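Dulbridge Clothes Swap – notes from our get-together, 8 April 2022

Siamak Tehrani chaired, I took the notes (so blame me for the spelling), and Ardalan Rashti came in a little late with the tea. Five of us in all.

Last swap. We handed on 752 pieces, which I still can't quite believe! Siamak read out the thank-you letter from the Kordestani hall and we all went a bit pink. They'd like us back in July. Agreed.

Folding. This took up most of the evening. Ardalan thinks the knitwear tables get messy so fast because we all fold our own way, and I have to say he's right. We talked through sweaters for ages – lay it flat, sleeves across the front, then up from the hem. Siamak prefers to roll, but he was outvoted. Fuzzy things are a pain however you do them, so they get their own bin from now on and we'll stop fighting with them. 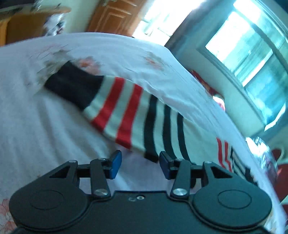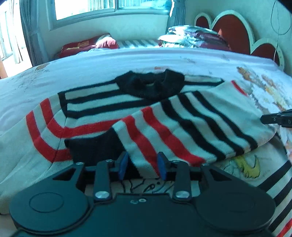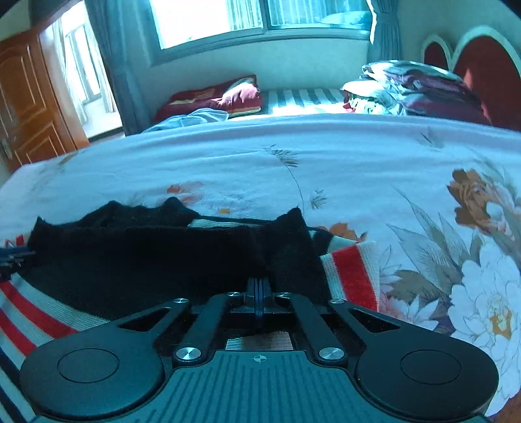

Striped knits on the bed. The black fuzzy one is in the last picture.

Stripes came up too. Do we sort by color or by size? I said size, because people walk in asking for a size, and a striped sweater could go in three color piles anyway. Size it is.

Flyers. Sitevell quoted us for 2,000 and we all felt that was far too many for a town like ours. I'm going to ask what a smaller run would cost.

Hangers. We're 21 short. Ardalan will try Wernitero first, and if they can't help he'll bring the spare ones from his attic.

Any other business. Siamak wants a mending corner – buttons, loose cuffs, that kind of thing. Lots of enthusiasm, no sewing machine yet. Carried over to next time.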